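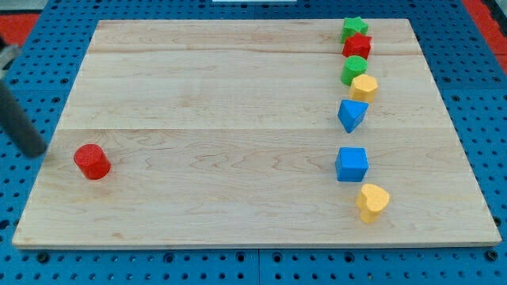

Oficina Serside, módulo 3
Formas, cores e ordem: apontamentos para a aula
Docente: Jinfeng Hou

1. Objetivo

Nesta aula trabalhamos com blocos pequenos de cor sobre uma prancha de madeira clara. O estudante deve aprender a nomear cada sólido com a palavra certa e a separar duas ideias que se confundem muito: a forma da face de cima e a forma do corpo inteiro.

2. Vocabulário

Cilindro: a face de cima é um círculo. Temos em verde e em vermelho.
Cubo: todas as faces são quadrados iguais. O nosso é azul.
Prisma triangular: duas faces são triângulos. Também azul.
Prisma hexagonal: a face de cima tem seis lados. Amarelo.
Estrela e coração: em rigor são também prismas, com base em forma de estrela ou de coração. Muitos alunos ficam surpreendidos com isto, e peço que não passem depressa por este ponto.

3. Exercício na prancha

Colocar os blocos em coluna, do lado direito, e deixar o cilindro vermelho sozinho à esquerda. Pedir ao colega que diga qual bloco está ao nível dele. Depois agrupar primeiro por cor e a seguir por forma, e escrever no caderno quais blocos mudaram de grupo.

Os veios da madeira servem de linha de referência. Quem trabalha em casa pode usar uma folha pautada.

4. Leitura

Caderno Holtcombe, ficha 458. A ficha 1708 é facultativa e um pouco mais difícil. Entregar as respostas até ao fim de outubro, à mão, com o nome em cada folha.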